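Kaimal Repair Room Reopens With One Table Down to Tape

The public repair room on the ground floor of the Kaimal building reopened on Saturday after a summer of rearranging, and the first thing regulars noticed was that their favorite table had been patched with duct tape. The second thing they noticed was that it was a lot of duct tape.

The table is the long white one, which has served as a soldering bench, a glue station and, during one memorable heat wave, a place to lie down. Its top was damaged in the spring when someone set a heat gun on it and went to look for a snack. A replacement was priced at $283. The tape was already in the drawer.

"We had a good talk about it and the tape won," said Tetsuya Kubo, who runs the room and has been sorting donated parts there since it opened. "You can write on it, you can peel it, and if you ruin it you put down more. I don't know why anybody buys tables."

Saturday's big job was the shelving. In the spring the room took in a load of old storage units from Pisard, the office supply store that closed on the corner, and they arrived in pieces with no instructions. The black plastic parts have been going from bin to table to bin ever since, as people try to work out which bars go with which plates. By Kubo's tally the load came to 239 parts, and he would like it known that he has counted them twice and gotten that number only once. 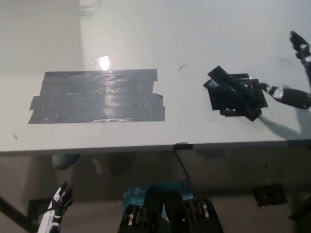 The taped table at the Kaimal repair room, with black plastic parts waiting to be sorted.

The plan is to build up to four complete units and put them along the back wall, where the room currently keeps its extension cords, its box of lamp shades and a bread machine that has been "almost fixed" for longer than anyone cares to admit. Leftover pieces will go to the school theater group, which has asked for anything flat and black and has declined to say what the show is.

Visitors with strong feelings about the table were invited to share them, and did. One woman who had come in with a broken fan said the tape looked like a parking lot seen from a plane. A man waiting for a toaster thought the strips should at least have been cut straight - the ends are ragged, and a few tabs stick out at the sides - and offered to redo the whole thing with a ruler. He was handed the ruler and remembered an appointment.

The room also has new hours and a new sign-in system, supplied by Okeo, that asks for your name, your item and what is wrong with it. The third box has been a problem. Most people wrote "broken." One wrote "you tell me."

Repairs are still free, and parts are charged at cost. The room is asking for donations of small screwdrivers, which leave the building at a steady rate, and of clear bins with lids that fit. It does not need any more phone chargers and would be grateful if people stopped leaving them at the door in bags.

A shelf-building afternoon is set for September, with coffee. Anyone who owned one of the Pisard units and can remember how it went together is asked to stop by before then, or to draw it on something and slide it under the door. The duct tape stays for now. Kubo said he had priced a second roll and found it reasonable.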